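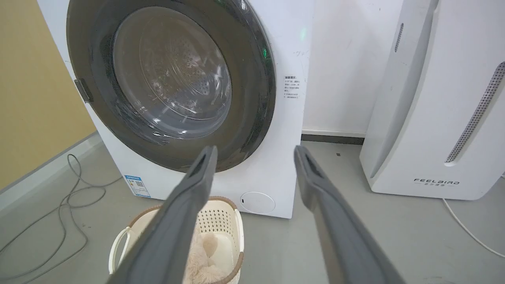 Parnero Laundry Kit review: long fingers, decent eyes, hates socks

Pros: great reach, gentle on fabric, easy teaching mode, fingers swap without tools
Cons: messy manual, slow, door handles are hit or miss, wrist camera struggles with glare
Would I buy it again: yes, but I'd skip the subscription

I've wanted a robot to do my laundry since I was old enough to be told to do my own laundry. So when Parnero put out an add-on kit for their home arm – two long fingers, a wrist camera and a software pack with the laundry routines in it – I had it in my cart before I'd finished reading the page. I've lived with it since May and I have opinions!

Quick note on what this is and isn't. The kit is only the hand end of things. You need the Parnero base and arm already, and you need them on the current firmware or the kit won't even say hello. I already had the arm (I use it mostly for picking stuff up off the floor, and for fetching things I could easily fetch myself), so for me this was an upgrade. If you're starting from nothing, go read a review of the arm first, it's a much bigger decision and a much bigger hole in your wallet.

I ordered mine from Praltby. Shipping was quick, the packing was good, and they threw in a spare set of screws that I've already dipped into.

Setting it up

The hardware part is lovely. You pop the old hand off, line up the new one, twist until it clicks and plug in one cable for the camera. I did it standing up with a cup of coffee going cold next to me. The fingers themselves slide in and lock with a little lever, no tools, and you can swap them for the short ones that came with the arm whenever you want to go back to normal jobs.

The manual is another story. It's 73 pages and it reads like several manuals that got dropped and picked up in the wrong order. The calibration steps are in there, but they're after the section on cleaning, and there's a page that refers you to a diagram that I have never found. I ended up using the walkthrough on the Amegashie forum, where somebody patient had written the whole thing out in plain steps. Do that. Bookmark it before your box arrives.

Calibration means showing the camera a printed card from a bunch of angles while the arm wiggles about. It failed on me twice. The third time I closed the blinds and it went straight through, so I'm blaming the sun.

The fingers

Okay, these are the star. They're long, matte gray, and they have grooves on the inside near the tips, and those grooves do a lot of work. With the short fingers that came with my arm, picking up a T-shirt was like trying to do it in ski gloves. With these, the fabric bunches up into the grooves and stays there. I tested it with jeans straight out of a wash, so heavy and soggy, and they slipped once in a whole load. I was expecting way worse.

The length matters just as much. A front loader's drum goes back a long way, and the arm's wrist is chunky, so with the short fingers the wrist would bump the door rim long before anything useful got near the clothes. Now it gets to the back of the drum. It does it slowly and with a lot of thinking in between, but it gets there.

Downsides? They flex. If you ask for a really firm grip out at the tips you can see them bow a little, and anything small and hard (a bottle cap, a clothespin) can squirt right out. They also stick out so far that the arm is worse in tight spaces. Mine has poked a doorframe more than once, and I've had to rethink where I park it.

A replacement pair is $87, which made me say a word out loud. I haven't needed one yet. The surface on mine has picked up a few shiny spots but the grip hasn't changed that I can tell.

The wrist camera

The camera sits back at the wrist and looks out along the fingers, so the tips are always in the shot and you can see what they're about to touch. I really like this setup. When something goes wrong you open the app, look at the last view, and most of the time you get it right away: oh, it thought the rim of the basket was a sleeve. It's also kind of fun to watch your own house from down there. I had no idea my cables were such a mess until I saw them from robot height, and I've since bought clips.

Glass is where it gets into trouble. A washer door is a big round tinted window with reflections sliding all over it, and behind that there's a shiny metal drum full of little holes. Poor thing. In the evening with one lamp on it does fine. In the middle of the day it sometimes decides a reflection is an item of clothing, reaches for it, taps the glass, backs off and tries again. It's a soft tap, I'll give it that, the force limit kicks in right away. But you do hear it from the next room and you do come running.

The app has a glare setting buried under Advanced. Turn it on. It's off by default and I can't think why.

Doing the laundry

There are three routines that matter: open the door, basket to drum, drum to basket.

Opening the door is the weak one. The kit wants you to teach it your particular door by holding the fingers and guiding them through the motion yourself. That part is easy and pretty satisfying, the arm goes floppy and you just walk it through. Then it plays the motion back and adjusts with the camera. On my washer it gets the door open most of the time, but if the base has parked even a little off, the fingers miss the grab spot and it sort of strokes the edge of the door hopefully. I've taken to leaving the door open a crack after each wash. Good for the machine anyway.

Basket to drum is the best of the bunch. You want a basket that's open at the top and not too deep, and a contrasting rim helps the software find the edge. A curved handle can get in the way, so fold it down or turn the basket until the handle faces away from the arm. Towels, T-shirts, fleece, pillowcases, all good. Soft toys are hilarious and easy! Anything fluffy, the fingers just sink in and lift, and it looks weirdly tender. It's the one thing I show people when they come over.

Drum to basket is slower. Wet stuff clings to the drum and to other wet stuff, so you'll ask for one shirt and get a shirt wrapped in a bedsheet wrapped in another shirt. The arm doesn't mind. It pulls, waits, pulls again, and if the whole knot comes out it counts that as one item and carries on, quite pleased with itself. Things do fall on the floor between the washer and the basket. It'll go back for big things. It won't go back for socks.

Socks! I have tried everything with socks. Baby socks, hiking socks, paired, loose, rolled. The camera loses them against a pale floor and the fingers are too far apart at the tips when they close fast. There's a small-item mode that slows the close down and it helps some. I still end up on my knees picking up socks at the end of every load, which is what I was doing before I spent the money.

A few parking tips

Clear the floor. I mean it, move the loose cables, because the base will happily roll up to one and then stop and sulk with an amber light until you come and deal with it.

Keep tall stuff a bit away from the side of the washer. An air purifier or a laundry cart standing close by cuts into the elbow room, and the planner gets timid and starts taking the long way around. You don't need a giant gap, just enough that the arm can swing out with a shirt hanging off it.

Put the basket in front of the machine, low and close, and try to put it in the same place each time. You can save up to 10 positions in the app, and if the basket is near one of them it skips the whole looking-around part.

Noise, power, updates

It's quiet. There's a whir when the wrist turns and a small click when the fingers meet. Battery drain is worse than with the old hand, I'm guessing from the camera being on the whole time, so I run it with a full charge and then send it straight back to the dock.

Updates have been regular and one of them made the drum routine noticeably smoother. Another one wiped my saved door motion and I had to teach it all over again, so export your motions first. The option is in the same Advanced menu as the glare thing.

The subscription gets you a bigger library of routines (folding, a pet hair mode, something to do with hangers). I took the free trial. Folding got me a shape. I canceled.

How it compares

I borrowed a Sturkon hand for a bit before buying this one, the rubbery three-finger kind that fits the same mount with an adapter. It's better with small hard objects and a lot better with door handles. It's also shorter, and it left me fishing around in the back of the drum by hand, and it grabs lint like you wouldn't believe. If laundry is one job out of many for you, look at the Sturkon. If the washer is the main event, get the Parnero kit.

Where I've landed

Four stars out of five. I've lost one star's worth of patience to the manual and the socks. Reach and grip are as good as the product page says, the teaching mode is a pleasure, and I now start a load in the morning, let the arm feed the machine while I make breakfast, and only get called over now and then.

If Parnero ever sells a narrower fingertip for small items I'll order it the same day, and I'll come back and update this. And if you've got a door motion that works reliably on a front loader with the hinge on the left, please post it on the Amegashie forum, I'd love to try it.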